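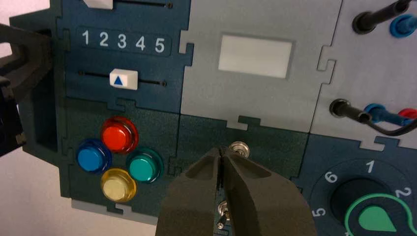

**hanico_bench** wrote:

Toggles first, then. Folum says everyone starts with the round buttons because they are shiny, and I agree, but the switches are what wear people out on a board like this. A short metal lever with a chrome bezel looks fine on the panel and then you find the nut has worked loose from behind. Did you use the lock washers?

---

**Folum** wrote:

Yes, lock washers on both. I also put a drop of thread locker on the nuts, the weak kind. I can still get them off with a small wrench if I need to.

For anyone just opening the thread, the build so far:

- toggle switches with metal levers
- two horizontal sliders, one with a 1 to 5 scale next to it
- four arcade buttons in a diamond: red, blue, teal-green, yellow
- patch cables at the other end
- panels that lock together with dovetail notches

Parts came from three different orders. I started in September and the top is mostly done. The inside is a mess and I am not posting it yet.

---

**jamen_woodshed** wrote:

I like the dovetails. I don't like how much work they are. I did a board with puzzle edges two years ago and every time I wanted to change one panel I had to lift out the one next to it. Plain butt joints and screws would do the same job.

---

**Folum** wrote:

> every time I wanted to change one panel I had to lift out the one next to it

Mine lift straight up if you take the screws out first. It is a bit stiff. I sanded the tails a little and that helped. I would not go back to butt joints, the panels crept apart on my first board and left a gap that filled up with dust.

---

**Balogun** wrote:

What are the sliders rated for? I had cheap ones that got scratchy after a few weeks.

---

**Folum** wrote:

The listing said 3,000 cycles. I have not tested that.

---

**Balogun** wrote:

3,000 is nothing for a slider. One rainy afternoon with a bored kid and you are at 3,002 and it starts crackling. Get the sealed type. They cost more and they feel heavier, but you only buy them once.

---

**hanico_bench** wrote:

I don't agree with that. The rating on those listings is usually a guess by the seller. I have the cheap ones on a board that has been out on the table for over a year, and the only thing that failed was a knob that came off. Push it back on with a scrap of paper in the slot – done.

The sealed ones are also deeper. Folum, how much room do you have under the panel?

---

**Folum** wrote:

40 mm to the floor of the box, less where the wiring crosses. So the sealed ones might fit, but I would have to move the bundle that goes to the buttons. I'll stay with these for now and keep a spare pair in the drawer.

Full box:
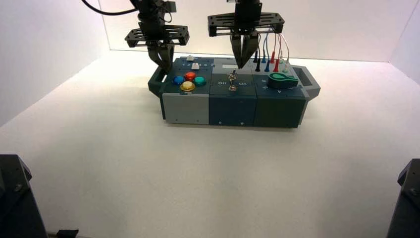 *Three modules side by side, handles on both ends.*

---

**jamen_woodshed** wrote:

Okay, that is longer than I pictured. The handles make sense now. Are they screwed on or part of the end panels? If they are only screwed into the end I would put a backing plate inside. Mine pulled out on one side and took a chunk of the end with it.

Light grey, navy and green on the front is a good choice. You can tell somebody "the blue part" and they know where to look.

---

**Folum** wrote:

Screwed, with a plate behind each. I carry it by both handles and have not had any movement.

---

**Balogun** wrote:

Still think you will be swapping those sliders by spring. Also, patch cables on top will get yanked. Leave some slack.

---

**hanico_bench** wrote:

Slack is what gets them caught on things. I'd go short and put a tie under the panel, so a pull lands on the tie and the solder joint is left alone. Folum, which did you do?

---

**Folum** wrote:

Ties underneath, two per cable. Length I am still deciding. The ones on there now came in a pack and I may cut my own.

Next job is more labels for the toggles, besides the Off and On. I have white rub-on letters, but they don't stick well to the speckled finish. If anyone has a clear coat that doesn't turn cloudy over dark teal, please post the name of it.

---

**jamen_woodshed** wrote:

Matte water-based, thin coats, and let it sit overnight between them. Try it on an offcut first. I'll look at the can when I get home and post what it says.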